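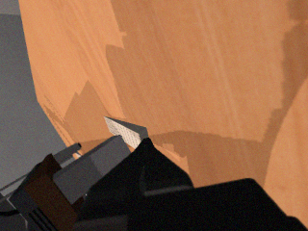
3.2 Learning a grasp policy in simulation

Notes by Jintana Siriwan, December 2021

The policy sees only the rendered wrist view. In each episode we change the wood texture and the direction of the light, so the shadows fall differently on the surface. Please look at their stepped edges: a real camera does not give such edges, and the network may learn them.

We trained on 1,305 episodes and kept 139 for testing. The Lerell baseline used 500.

For next time: read Bodnár, section 2, and write down which random changes you would remove first. Bring one page, handwritten is fine.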